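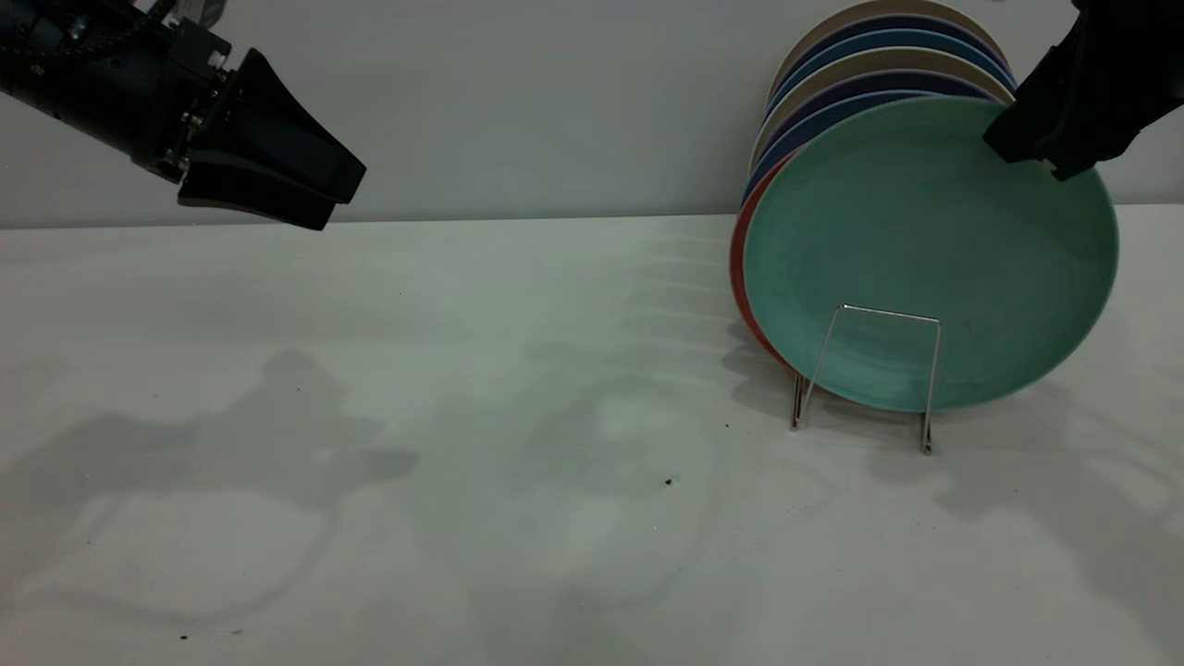

Slide 1. Plate rack task, two arms. Right gripper at the rim of the front plate.

Category: Talks and Workshops

Speaker notes, Flosteo session, 20th October

Start without the title. Leave the slide up while people find seats, then say what the talk covers: how we gathered demonstrations for the plate rack task, what we kept, and what we would change before the November round.

Point at the green plate. It sits at the front and hides most of the faces of the ones behind. From this view the policy mostly gets coloured rims to work with. Mention the wire rack too. Thin shiny metal is hard on our depth estimates, so we dropped depth and trained on colour only.

Numbers. We planned for 2000 episodes. We recorded 1064. Of those, 800 went into the training set. The rest were set aside for bad timestamps, dropped plates or an operator stopping partway. Say this slowly, people always ask for it again at the end.

Slide 2. Operators. Everyone did a practice block on the Jitomik rig before their episodes counted. Early on we let people pick whichever arm they liked for the first contact. That gave us two styles of demonstration mixed together and the policy dithered between them. We wrote a one-page rule sheet after that. Read out the first rule only: one arm touches, the other waits clear of the rack.

Go back to slide 1 for this. Left gripper is up over the back of the table with nothing in it, right one is on the plate. That's the arrangement the rule asks for.

Slide 3. Lighting. Shadows from the left arm and from the plates fall across the white tabletop. We argued over whether to get rid of them. The Strobel lab uses a light tent and their footage is very clean. We left ours as is, and changed the lamp position every session so the shadows moved around. Don't oversell it, we have no proper comparison yet.

Slide 4. Labelling. Each episode gets a start, a first contact, a lift and a release. First contact is the one annotators disagree on. We had 460 episodes labelled twice to check. Show the Paken tool for a minute if the wifi is working, otherwise skip to the screenshots.

Slide 5. Changes for November. Shuffle the colour order of the plates between episodes. Wipe the table at the start of each block, there are specks on it in slide 1. Log who is operating.

Questions. Likely ones: why plates, why not simulation, can we have the data. Answer to the last is yes, once the labels are checked. Contact sheet is by the door.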